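Miva Grip Pads and the Skenham Pad Care Card
Sold in sets of two, black, screw-on

Hi, and welcome to the least glamorous page in our shop! I've been selling replacement pads for hand-held grippers for a while now, and the question I get most (by a mile) is "when should I swap them?" So every set now ships with the Skenham card, our one-page good practice sheet, and I'm putting the gist of it up here for anyone to borrow.

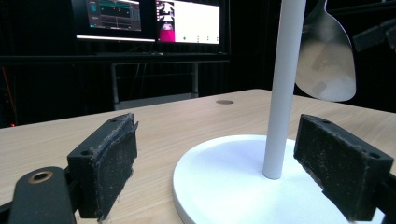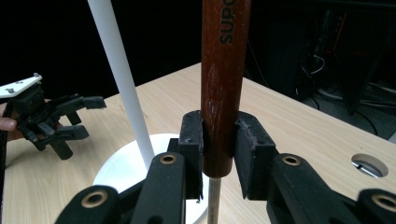 My rule for pads is look first, grip second. Before a session, open the jaws wide and check both inner faces under a decent light. Lint and dust build up faster than you'd think, and white specks all over a black foam or fabric face, like on the pair with the desk lamp standing between them, mean it's cleaning time. Look along the top corners too, where a lifted edge likes to start. I write that up as a fault on the card even if the pad still holds fine, because two people recording the same task should be working with the same surface. Go gently with handles and other round things: close, pause, then lift.

The other house rules are short. Change both pads together, never one. Log the date and the pad set number. Check the screws every 50 sessions. If two people have grippers over one table, agree out loud who moves first (yes, every time!).

How long does a set last? Our longest bench run at Sturum went to 464 closes before I pulled the pads, and another gave up at 440, so I tell people to plan for some 400 and keep a spare set in the drawer.

Ordering: single set, or the Pumphrey pack with 3 sets and a laminated card. Screws are included with both. Orders in by noon go out the same afternoon, except in December, when I need an extra day.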